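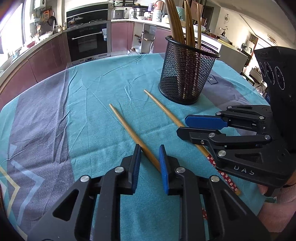 ## Town of Barkow Asks Diners to Give Back the Chopsticks

BARKOW, 02/01/2025 — The Barkow town council voted Thursday night's business down to a single page and then spent two hours on chopsticks. The matter before it was a trash fee, and the question was whether a lunch counter that hands out wooden utensils should pay more than one that hands out forks and asks for them back.

By the end of the evening the fee had been put off until April, the public comment sheet had run to a second side, and the council had learned more about bamboo than it had budgeted for.

The proposal came out of the town's yearly look at what goes into the downtown bins. Under the draft, any food business that gives out single-use utensils would pay an extra $162 a year toward collection. A business that switched to washable ones would pay nothing and receive a window sticker. The sticker, which has been designed already, shows a fork with a leaf growing out of it. Several speakers asked about the sticker.

Nelli Ahonen, who owns the noodle counter Hämäläinen on Depot Street, spoke first and longest. She inherited the name with the lease and has stopped correcting people who call her Mrs. Hämäläinen.

"I went washable two winters ago, before there was a sticker in it," Ahonen told the council. "I bought 900 pairs. I would like to know where they are."

She said her last stock check turned up 411 pairs, along with a number of singles that she declined to describe as inventory. She doesn't accuse anyone of stealing. Her theory is that people put them in a coat pocket while looking for their keys, and that Barkow is now a town with a great many chopsticks in its junk drawers, next to the dead batteries and the soy sauce.
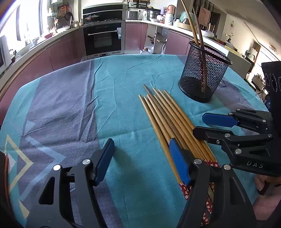 *Chopsticks bundled on a tablecloth in teal and grayish purple.*

The case for disposable ones was made by Gwenllian Maddocks, manager of the Veson food hall, where the vendors share one sink. Maddocks brought a chart. The chart showed the sink.

She told the council that the hall's busiest stretch lasts from noon to a quarter past one, and that in that time the sink is used for pots, rice strainers, hands, and on one occasion a customer's toddler. Adding utensils to the line would mean hiring a dishwasher or asking the dumpling stand to stop making dumplings.

"I'm for the environment," Maddocks said. "I am also for lunch."

The council asked whether a second sink was possible. Maddocks said it was, and named the price, and the council moved on to the next speaker.

That turned out to be a retired shop teacher who wanted it on the record that most of the disposable kind splinter if you pull them apart at the tips, and that the proper method is to hold them flat and pull from low down. He demonstrated with a pair from his shirt pocket. They split unevenly. He said this sometimes happens.

There followed a discussion of material. Plain bamboo is light, cheap, and grips a noodle well, according to Ahonen, but it stains and must be dried standing up or it goes gray at the ends. Lacquered wood looks better on the table and lets go of everything. Metal lasts forever and makes a noise against the teeth that one resident compared to a dentist with a grudge. Plastic had a single supporter, who said only that he liked it.

Storage came up as well. The county health sheet asks that clean utensils be kept so customers don't handle the eating ends, and it was plainly written with forks in mind. A fork goes handle up. Ahonen said half her customers expect chopsticks to stand in the cup tips up, the way they do at home, and will turn them over if they find them the other way.

The town clerk was asked for a ruling and said she did not have one.

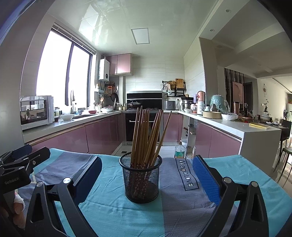 *Tips up, in a black wire-mesh cup.*

The draft fee also covers stirrers, toothpicks in sandwiches, and "flat wooden spoons, including ice cream," a phrase that took eleven minutes to settle. The drugstore, which still gives a flat wooden spoon with each paper cup of vanilla, had not sent anyone. The council agreed to write to the drugstore.

Gistus, the contractor that empties the downtown bins, sent a letter saying it had no opinion on utensils. It did have an opinion on broth, and would be grateful if people finished it.

A motion to approve the fee as written failed for lack of a second. A motion to approve the sticker alone got its second at once and then failed too, after it was pointed out that there would be nothing to give it out for. The council finally voted to postpone the whole thing to the April meeting and to run a return drive in the meantime.

The drive will work like this. A box will sit inside the front door of the town library, beside the one for eyeglasses. Residents may drop in any washable chopsticks they have come home with, from any restaurant, no names taken. The library will sort them by color and hand them back to whichever business claims them. Hämäläinen will give a free bowl of broth to anyone who returns ten pairs, and Ahonen confirmed, when pressed, that the pairs do have to match.

She has set herself a goal of 100 pairs by the end of the drive and said she would be pleased with half of that.

Maddocks, for her part, offered to put a second box at the food hall, then asked who would be washing what came in. The offer was referred to staff.

The library box is open during regular hours. Comments on the draft fee may be left at the clerk's window or mailed to town hall. The clerk asks that samples not be enclosed.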